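How to Write House Rules for a Simulated Robot Arm (Before It Matters)

Lekis lab guides, simulation section

Most people who run an arm in simulation have one rule, and the rule is the reset button. It's a fine button. The trouble starts when somebody takes the same habits over to the real cell, where the reset button is a broom.

This page covers the rules we use at Lekis for tabletop and furniture scenes, and how to set them up in an afternoon. We run them in Promunia, our scene builder, but nothing below depends on it. You need a scene, an arm, and enough patience to write things down before pressing play.

Step 1. Name the scene and freeze it

Give the scene a name and a version before the first run. "Fliscombe 19" is a good name. "chair_new_final_2" is a cry for help. Once a version has a single logged run against it, nobody moves the lamp. If you want the lamp moved, that's Fliscombe 20.

Save the random seed, the physics step and the friction values in the same file. People remember the seed and forget the friction, then spend Thursday wondering why everything slides.

Step 2. Mark the keep-out zones

Draw zones around anything the arm has no business touching, and do it for every link. The gripper gets all the attention, but elbows do most of the damage. In our armchair scene the armrests are zones, and so are the floor lamp and the bed off to the right. The seat is the only place where contact is allowed. Give soft furniture the same margin as hard furniture. A simulated cushion forgives a lot that a real one wouldn't.

Check the zones from at least two camera positions. A wide view tells you how the arm's base sits relative to the chair, and whether the upper links will swing across something on their way in.

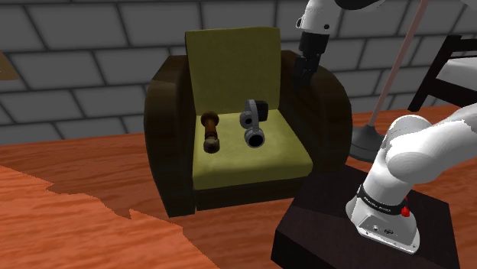
Step 3. Set a waiting pose

Every run starts from, and returns to, one agreed pose with the fingers clear of all objects. Write the joint values down. "Sort of above the chair" is where the arm is, and a waiting pose is where you told it to be.

Then set your speed limits. We cap approach speed at 20 percent of maximum inside the work area, and we leave the cap on even when the run is dull. Simulation will happily let you go at 100. So will the real arm, once.

Step 4. Check clearance up close

Switch to a close camera and look at the gap between the gripper and whatever stands next to the target. With headphones on a seat cushion, the awkward neighbor is the small black cube right up against the headband. Any plan that closes on the headband at that end has to deal with the cube as well, so write down whether touching it counts as a failure. We say it does. Decide this first, because after a run that nearly worked you will find yourself feeling generous.

Look at the armrest too. The path down to the cushion passes near that tall brown side, and the wrist is wider than the fingers.
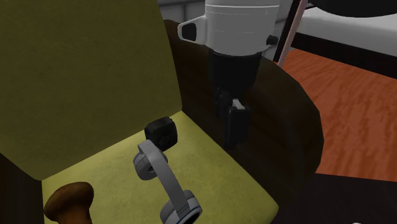
Step 5. Log the runs you don't like

Keep every run, including the embarrassing ones. Our Haruna log format has a field for the stop reason, and it can't be left blank. "Weird" is not a stop reason. Neither is "physics."

Report the success rate over the full set. If 93 out of 100 runs passed, the log holds 100 entries, seven of which someone has to read.

Step 6. Get a second person to sign off

Before a plan leaves simulation, someone who didn't write it reads the zone file and watches three failed runs. If there are no failed runs, they watch three passes and ask for a harder scene.

Keep the signed sheet with the scene version. When the version changes, the signature expires, even if all you did was move the lamp.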